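Keeping Cards in Good Order: Sleeves, Folders and the Table Beneath Them

Reading time: 4 minutes

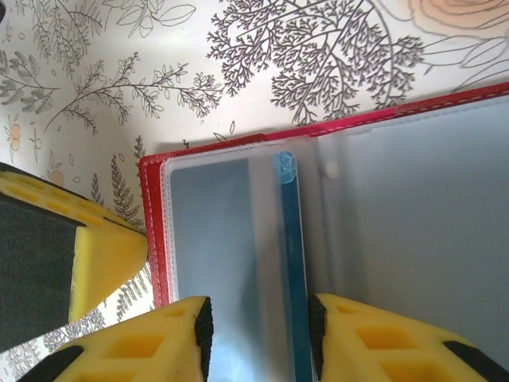
A red card folder with clear plastic sleeves and a snap button.

Most households keep more cards than they suppose. Membership and library cards, appointment cards, trading cards, recipe cards and the small printed cards that come with appliances tend to gather in kitchen drawers, where they bend at the corners and pick up grease. The Erkwood Household Advice Service receives regular inquiries on the subject, and the guidance that follows was revised in September by Sosina Assefa of our home storage desk.

Choosing a folder

A folder with sewn or welded edges will generally outlast one that is glued. Before purchase, open it fully and check that the covers lie down without being held. A folder that springs shut in the shop will do so at home.

Pockets should be slightly larger than the card. Allow 3 millimeters of extra width. Less than this and the card must be forced, which whitens the edges; much more and it will slide about and scratch. Readers with cards of several sizes are advised to buy two folders.

Snap buttons are convenient but require some care. Press the two halves together between finger and thumb, with the folder closed and nothing beneath the button. Pressing down against a full page of cards can leave a round dent in whatever lies underneath.

Preparing the surface

Work on a clean, dry table, away from the sink and the stove. A wipeable covering is suitable, as is leftover wallpaper laid flat and taped at the corners. Wallpaper has the advantage that it can be thrown away when soiled. Select a washable type, and wipe it before work begins, as some papers carry a fine dust from storage.

A patterned covering can make small cards difficult to find. Where this is a concern, lay a sheet of plain paper in one corner and keep all loose cards there.

Inserting and removing cards

Wash and dry the hands thoroughly. Hand cream should not be applied beforehand.

Hold the card by its long edges. Open the mouth of the pocket with a fingertip, set one corner of the card inside, and then bring the other corner in line. Lower the card slowly. If it stops partway, take it out and begin again; a card pushed against a fold in the plastic will crease.

New sleeves often cling together. Separate them with a strip of clean card stock passed through the pocket once. Talcum powder is sometimes recommended for this purpose, but we do not advise it – the powder settles in the corners and cannot be removed.

To take a card out, bow the pocket gently and draw the card upward. Do not turn the folder over and shake it.

Cleaning the folder

Plastic sleeves may be wiped with a soft cloth that has been dampened with water and wrung out well. Empty the page first. Leave the folder standing open until dry, which in most homes takes an afternoon.

Glossy covers, including imitation leather, show fingerprints readily. A drop of dish soap in a bowl of lukewarm water is sufficient. Wipe along any line of stitching, never across it, and avoid soaking the thread. Solvent cleaners and furniture polish should not be used, as they may cloud the finish and transfer to the sleeves.

Storage

Stand folders upright on a shelf, supported on both sides. When folders are stacked flat, the weight presses the sleeves against the printed faces of the cards, and inks may lift over time. Keep them away from radiators and direct sun.

A folder should not be filled beyond its capacity. Our own reference folder at Erkwood holds 560 cards and is almost too heavy to lift with one hand; we have since divided it. For ordinary family use, a slim folder for each purpose is easier to manage. Write the contents on a slip of paper and place it in the first pocket.

Review the contents once a year. Expired cards bearing an account number should be cut through the number and the magnetic strip before disposal.

Reader comments

Clulex
The advice on talcum powder comes too late for me. Is there any way to get it out of the corners? I have tried a cotton swab and it only moved the powder around.

Mạch
I keep my grandmother's recipe cards this way, 29 of them, and the folder stands next to the cookbooks. Wiping the sleeve is much easier than wiping the card! One thing I would add is to photocopy the backs if there is writing on both sides and the pages are not clear all the way through.

Dridurness
Clulex, try a soft dry paintbrush with the pocket held upside down. It helped with mine, although I replaced the worst pages in the end.

Clulex
Thank you, I will try the brush this weekend.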